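Suchbegriff eingeben
Suchen

Protokoll der Sitzung des Qualitätszirkels Kopfschmerz, Klinik Kindell
Sitzung im Januar, Beginn 18 Uhr, Besprechungsraum der Ambulanz

TOP 1 Protokoll der letzten Sitzung
Das Protokoll wird ohne Änderungen angenommen. Der offene Punkt zur Vertretungsregelung wird auf die nächste Sitzung verschoben.

TOP 2 Kopfschmerztagebuch
Die Ambulanz hat den Papierbogen überarbeitet. Die Spalte für Begleitsymptome ist jetzt breiter, die Schmerzskala steht auf derselben Seite. Mehrere Teilnehmende wünschen zusätzlich ein Feld für die Schlafdauer. Das Feld wird aufgenommen. Es werden 500 Bögen nachgedruckt - die alten dürfen bis zum Verbrauch weiter ausgegeben werden.

TOP 3 Umstellung auf Plevus
Die Terminverwaltung läuft seit der Umstellung über Plevus. Erinnerungen an Kontrolltermine werden teilweise doppelt verschickt. Der Fehler ist beim Anbieter gemeldet, eine Antwort steht aus. Bis dahin prüft die Anmeldung die Versandliste von Hand. Die Praxis Hutell bittet darum, Arztbriefe vorerst weiter per Post zu erhalten. Dem wird zugestimmt.

TOP 4 Patientenschulung
Die Schulung zum Übergebrauch von Schmerzmitteln war mit 40 Anmeldungen ausgebucht. Für das Frühjahr sind drei weitere Termine vorgesehen, einer davon im Gesundheitszentrum Piras. Strittig war, ob Angehörige teilnehmen dürfen. Beschluss: ja, sofern Plätze frei sind. Der Foliensatz zur Migräneprophylaxe ist veraltet und wird bis zur nächsten Sitzung überarbeitet.

TOP 5 Verschiedenes
Die Liegen im Ruheraum sollen ersetzt werden, zwei Angebote liegen vor. Der Verdunkelungsvorhang hängt wieder.

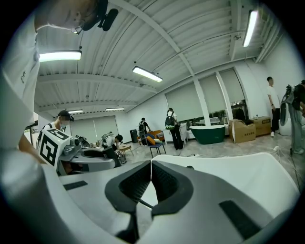

TOP 6 Spannungskopfschmerz und Arbeitshaltung
Der Anamnesebogen fragt bisher nur nach Bildschirmarbeit, die Physiotherapie hält das für zu eng. Auch Tätigkeiten im Stehen und mit Gerät in der Hand sollen erfasst werden, dazu alles, was am Kopf getragen wird. Die Person im weißen Hemd etwa beugt sich vor, der Kopf ist nach unten geneigt und trägt zusätzlich eine Kamerahalterung. Der Bogen erhält deshalb eine Frage nach Helm, Stirnlampe und ähnlichem. Die Physiotherapie legt einen Formulierungsvorschlag vor. Ende der Sitzung 19.40 Uhr.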